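Soap, slowly: winter in the Stokatdale wash-house

Bar soap is having a lovely time of it, and nowhere more than up in Stokatdale, where Ashwin Annamalai has been making the stuff since he gave up teaching chemistry.

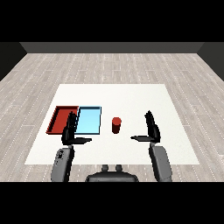 Oats, oil and a lot of patience

Ashwin's oat and rosemary bar takes 6 weeks to cure, and he won't be hurried. I tried to buy one early (I could smell it from the lane!) and was sent home with a mug of tea instead. Worth the wait, mind you. It's creamy, it rinses clean, and my hands, which crack every December, have come through without a single sore knuckle.

He sells under the name Tridum and makes 147 bars in a batch, cut with a wire his uncle once used for cheese. Olive oil does most of the work, with a little shea butter stirred in at the end.

Which one to try first

Go for the oat if your skin is dry. The clay bar, Burker, is my favourite after gardening: gritty, peppery, brilliant on muddy nails. Ma is the plain one, no scent at all, named after his mother, who can't bear perfume.

Keep any of them on a rack that drains and they'll last nearly 15 weeks. Mine lives by the kitchen tap, and I've already hidden a spare from my sister.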